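Clollex Community > Hiking and Backpacking > Food on the trail

Snacks for a five-day hike: how do you keep from getting sick of them?

Ritu Agarwal
Posted 11/19/20

Hi all! My sister and I are finally doing the Araya Loop next June, all 57 miles of it, and I am so excited I've already started a spreadsheet. Dinners are sorted (I love my dehydrator, I could go on for pages) but the daytime eating has me stuck.

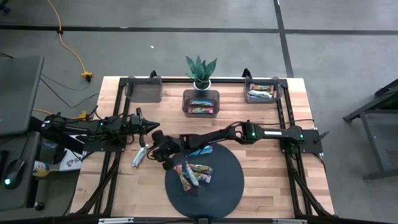
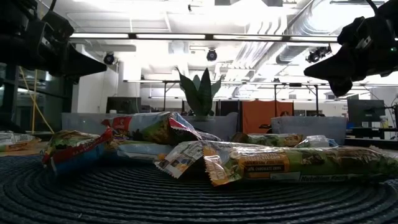

We walk better when we eat small amounts all day long, so there's no real lunch in my plan, just snacks from breakfast until camp. On our last long trip I bought one big box of the same peanut bar and by the third morning I could barely look at it. My sister ended up trading hers to a stranger for crackers! So this time I want real variety, and I'd love to know how you split things up between sweet and salty, chewy and crunchy, and so on. Do you go by flavor or by calories? I'm also nervous about anything with chocolate, like the dark chocolate chunk kind with the green-and-yellow wrapper in the second picture. I adore dark chocolate but the middle section of the Araya is exposed and gets hot. Has anyone carried chunk bars up there in summer? Do they survive?

Also, trash. Wrappers add up so fast. Do you repackage everything at home or just carry them out as they are?

Thanks in advance, I read every reply!

mossyboots

Oh you are going to LOVE the Araya. The stretch down to Durnell with the lake on your left is my favorite morning of walking anywhere.

OK, food. I pack by day. Each day gets its own zip bag, and I'm not allowed to open tomorrow's. In each bag I want at least as much salty as sweet, and if anything I lean salty, which sounds wrong when you're standing in your kitchen but is exactly right at two in the afternoon with sweat running in your eyes. Corn nuts, sesame sticks, those little cheese crackers, salted almonds, a stick of jerky. Then a couple of bars, never the same two on the same day, and something sour. Sour candy is my secret weapon! When everything else tastes like cardboard I can still eat a sour gummy, and after that I'm usually hungry again.

Put the boring stuff in the early bags. You'll eat anything on day one because you're fresh and thrilled to be there. Save your very favorite for the last two days. I also hide one thing in my partner's bag for day four and she does the same for me. Last time I got a packet of maple cookies and I nearly cried.

On chocolate: yes, bring it, but eat it early. I have carried chunk bars on the exposed part and they get soft by noon. Mine go deep in the pack, wrapped in my rain jacket, and I have them with coffee before we set off. If one melts, leave it shut, let it firm up overnight and have it for breakfast. It'll be ugly and still delicious.

I do count calories, but only once, at home. My favorite homemade oat square comes out at 351 each and I plan the rest of the bag around two of those. After that I forget about numbers.

dale_k

Trail mix. Make your own, leave out the raisins.

Tansy in the hills

Seconding nearly everything mossyboots wrote, except I'd skip jerky on the dry section. It makes me so thirsty, and there's a long gap between water sources after the Asow footbridge.

For the wrappers: I repackage loose things (nuts, crackers, dried mango) but I leave bars sealed. I tried unwrapping bars and rolling them in wax paper once and they dried out on one side and glued themselves together on the other. Sealed bars, one sturdy zip bag marked TRASH, squeeze the air out every night. When you open a bar, try to tear the end without taking the corner clean off. Those tiny corners are what I find all over the trail, and they're what you'll find in your own pockets months later.

Do a test walk too! Pack one full day's bag this winter, go out for the whole day and eat only that. You'll find out fast what comes home untouched. For me it was dried apricots, which I'd been buying for years and apparently don't like.

One more thing for your spreadsheet: tortillas. Flat, filling, can't really be crushed, and good with peanut butter or with those little foil packets of tuna. I know you said no lunch, but by day three you may change your mind.

Ritu Agarwal

These are wonderful, thank you! Day bags it is, and I'm stealing the hidden treat idea. My sister doesn't read this site so I can say it's going to be sour cherry candy. Off to make a tab for the test walk.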